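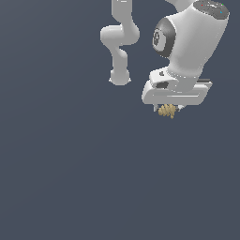
Small tan form below the gripper, blue background.

Skullivine Ceramics Studio – Member Forum
Policies and Procedures
Topic: Revised rules for reclaimed clay and shelf storage

studio_office
Posted 28th January
Members are advised that the following rules replace the guidance issued in November. They apply to all holders of a full or partial membership.

Reclaimed clay must be placed in the bin that matches its clay body. Stoneware and earthenware are not to be mixed. Trimmings that contain glaze, plaster or sponge fragments are to be placed in the waste barrel.

Each member is assigned 2 shelves. Work in progress must carry the member's name and the date on which it was placed on the shelf. Unlabeled greenware left for more than 4 weeks will be reclaimed without further notice.

Questions may be posted in this topic.
Amra Vidmar, Studio Office

navickas_a
I thank the office for setting this out in writing. I would ask for clarification on one matter. The rules refer to greenware only. Several bisque pieces have stood on the lower racks since before I joined, and they cannot be reclaimed by slaking. Under which provision are they to be removed?

I would also note that the earthenware bin has no lid. Contamination of that bin is likely to continue whatever members are told, and a lid would be a modest expense.

Aivar Navickas

kilnside
I must register an objection to the 4-week limit. Large coil-built forms dry slowly, and those of us who work in sections may leave a base under plastic for a considerable time. A hand-built sculptural piece does not announce itself as finished or abandoned.

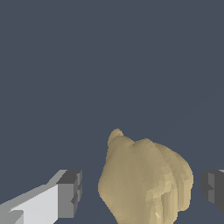
The November guidance allowed members to request an extension by leaving a card with the work. That provision has been removed without explanation, and I ask that it be restored. Members who build by hand pay the same fee as those who throw, and the drying times in the rules appear to have been written with mugs and bowls in mind.

Ifor Meredith

viorica_l
I respectfully disagree with the previous post. The extension cards were in use for a full year and were, in my experience, never removed. At one point a whole bay was held by cards whose dates could no longer be read. Four weeks is a reasonable period, and a member who returns to the work within that time need only write a new date on the label.

My larger concern is the reclaimed clay itself. The last batch issued from the stoneware bin contained a piece of hardened plaster, and the bowl I made from it lost a section of its wall after firing. I do not wish to assign blame. I would, however, like to know who inspects the bins before the clay is pugged, and how often.

Viorica Lazarević

kilnside
To viorica_l: the rules as posted do not say that a label may be re-dated. They say "the date on which it was placed on the shelf." If re-dating is permitted, my objection is largely met, but I would want to see it in the text.

studio_office
The office responds as follows.

Bisque ware: the owner of any bisque piece without a label will be sought by notice at the front desk. Pieces not claimed will be moved to the test tile cabinet for general use.

Re-dating: permitted, provided that the member has worked on the piece. The wording will be amended.

Inspection: the stoneware bin is checked before each pugging by the technician on duty. The earthenware bin has not been checked on a regular basis. It will be from now on. A lid has been ordered from Dimitriou. 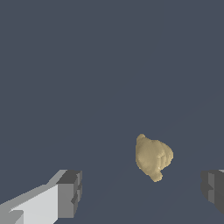 Members are also reminded that clay should be slaked only when it is fully dry. Leather-hard scraps placed directly in water break down unevenly and leave hard lumps in the batch. Scraps should be broken up by hand, spread on the drying boards, and left until they are light in color throughout.

Amra Vidmar

zdenka.l
May I ask whether the office has considered replacing the pug mill? The present machine does not remove air, and every member who uses reclaimed clay must wedge it at length. The Fultov studio purchased a used Ivero de-airing mill for $3000, and its members have been satisfied with the result.

Zdenka Lazarević

navickas_a
I would not support that expense at this time. The kiln elements are due for replacement and ought to come first. Wedging is a basic skill, and new members benefit from the practice.

zdenka.l
New members may benefit. Those of us with arthritis do not. I ask that the matter be placed on the agenda of the next general meeting so that it may be discussed properly.

viorica_l
I second that request.

studio_office
Noted. The item has been added. Members who wish to submit written remarks on the pug mill should start a separate topic. The amended text on labels is now posted next to the damp cupboard.

kilnside
I have read the amended text and withdraw my objection to the time limit. I would still prefer that the cards be available for pieces over 2 feet in height – the plastic alone makes a label difficult to attach, and tape does not hold on it.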